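Toys for a kids' corner in a small cafe: plush or plastic?
Small Cafe Owners Board > Front of House

virnau_beans
Posts: 590
We're redoing the corner by the window so parents can finish a coffee while the kids play. I have room for one low table, a rug and a shelf. The plan is a pretend kitchen with play food. My question is whether to buy plush or hard plastic. Plush is quieter and doesn't hurt when it gets thrown. Plastic wipes clean. What are you all using, and how often do you replace it? Opening the corner 30th April if the rug shows up.

guster_grill
Posts: 1493
Plastic, and I wouldn't think about it very long. Kids put all of it in their mouths. We wipe ours down at close with the same food-safe sanitizer we use on the tables and it takes one person a few minutes. Plush you have to launder, then dry all the way through, and anything with thick stuffing takes forever. We had two plush donuts and they smelled like a gym bag by February.

mmallet
Posts: 90
I'll disagree with that. We've been all plush for two years. The trick is to own two sets. One is out, the other is in the wash. Mesh bag, cold, gentle cycle, low heat in the dryer with a couple of clean tennis balls. The noise difference is huge in a room with a tile floor. We had regulars who stopped coming on Saturday type crowds, meaning the busy ones, and they came back after we got rid of the plastic pots.

The ketchup bottle is the one every kid grabs first.

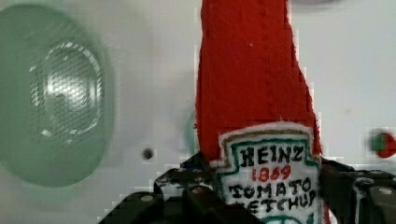 Red plush ketchup bottle

Check the sewn-on parts before you buy. Labels and felt pieces are where a toy like this is going to come apart, and a loose patch is something a toddler can chew off. I pull on every edge when a new set comes in and put a few stitches in anything that gives.
Maëlys Mallet

guster_grill
Posts: 1493
Two sets is twice the money and you're paying for a dryer. Not every place has laundry on site. Ours goes out with the aprons and I'm not sending stuffed hot dogs to the linen company.

deschamps_st
Posts: 3047
Moderator
Before this turns into plush against plastic, check what your local inspector expects. Ours didn't care what the toys were made of. She wanted to see a written cleaning schedule and a bin marked for toys that had been in somebody's mouth. Anything in the bin stays out of play until it's been cleaned. Other counties may be stricter, so call and ask.

virnau_beans
Posts: 590
Thanks, I hadn't thought about a bin. We don't have a washer here but I live upstairs, so laundry isn't a big problem. Has anybody mixed the two?

corentin_r
Posts: 90
We mix. Soft stuff for anything that could be thrown, hard stuff for plates and bowls, since a floppy plate is no use to a kid who wants to serve you lunch. What matters more to me is the table. Get a white or light one. You see spills and crumbs right away and you can tell at a glance what's missing at closing.
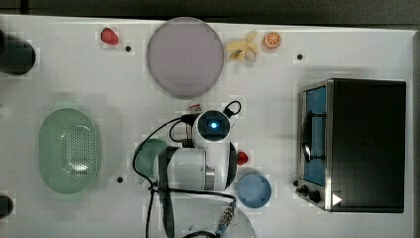
Keep the number of pieces down too. We started with three big boxes of play food and all it did was end up under the customers' chairs. Now there's one plate, a couple of bowls, some fruit, and whatever else fits on the table. The rest sits in the back and I swap it every few weeks. The kids treat the old pieces like new ones.

Also skip anything that makes a sound.
Corentin Renaud

mmallet
Posts: 90
Agree on fewer pieces. I don't agree on hard plates, they're the loudest thing in the box.

corentin_r
Posts: 90
Put a rug under the table and it's fine. Ours is low pile so the vacuum gets it.

futon_and_fork
Posts: 90
Not toys exactly, but leave space for a stroller next to the table. We forgot and the first week there was one parked across the restroom door all morning. Had to move a two-top to fix it.

guster_grill
Posts: 1493
Second the stroller thing.

virnau_beans
Posts: 590
OK, I'm going with plush food in two sets and hard plates and bowls, plus the bin. Moving the shelf over to make stroller room. Does anyone have a cleaning schedule I could copy? Ours for the kitchen is too long to hand to the weekend staff.

deschamps_st
Posts: 3047
Moderator
Sent you ours by message. It's one page. Change the sanitizer line to whatever you use.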